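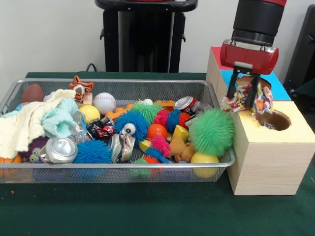 *Toys, a blanket and a plastic bottle, all in one mesh tray.*

# How I clear out a playroom in one Saturday

I've done this four times now, twice at my own house and twice for my sister, and the last go was by far the quickest. You don't need fancy bins or a label maker. You need a morning, some trash bags and a place to put things while you make up your mind.

## Before you start

Send the kids somewhere. I mean it! Mine went to Phyllis Birkett's next door with a bag of bagels and a movie, and I had until two o'clock. If yours are older than seven or so, let them help with the last step, but keep them out of the first one or every single thing becomes a treasure.

You'll want:

- trash bags, two colors if you have them
- a couple of big open trays or baskets
- masking tape and a fat marker
- a bowl for small parts
- coffee

## Step 1: Get everything off the floor

Don't sort yet. Just scoop. Blankets, balls, plush animals, puzzle pieces, the sock that's been under the couch since December – it all goes in together. Set a timer for 20 minutes and keep moving. I used to stop and read every picture book I picked up, and by lunch I'd have cleared maybe one corner.
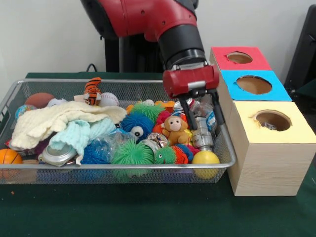 Once you can see the carpet, vacuum it right away. Check the vacuum canister before you empty it, too. I once lost the wheel off a Minico dump truck that way and heard about it for weeks.

## Step 2: Pull out the easy stuff

Go for the soft things first, as they take up the most room. Blankets and towels go straight to the washer. Then grab anything that's plain trash: empty bottles, cans, dried-up markers, broken crayons shorter than your thumb. Your pile should shrink by a good third, and you haven't had to make one hard choice yet.

Plush toys can mostly be washed too, inside a pillowcase with a knot in it. Cold water, gentle cycle, and let them air dry. My friend Gemma Garside puts hers in the dryer on low and swears it's fine, but I melted the fur on a rabbit doing that, so you're on your own there.

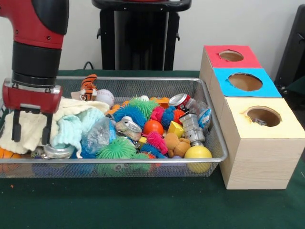 ## Step 3: Make three piles

Keep, give away, and put up for later. That last one saves a lot of tears. I tape the box shut, write the month on it and stick it in the closet. If they haven't asked for anything in it by the time the month rolls around again, out it goes.

Puzzles are the worst part. We have a Barta one with 513 pieces on the box (who picks that number?) and I refuse to count them. If the puzzle bag rattles and looks full, it stays.

## Step 4: Put it back where they can reach it

Balls go low, in something wide. Animals and figures get their own basket. Anything with tiny pieces lives on the top shelf in a Plaston tub with the lid on, and they have to ask for it.

Put the giveaway bags in your car before the kids get home. In the car, with the trunk shut, and a coat over them if you have nosy ones like mine.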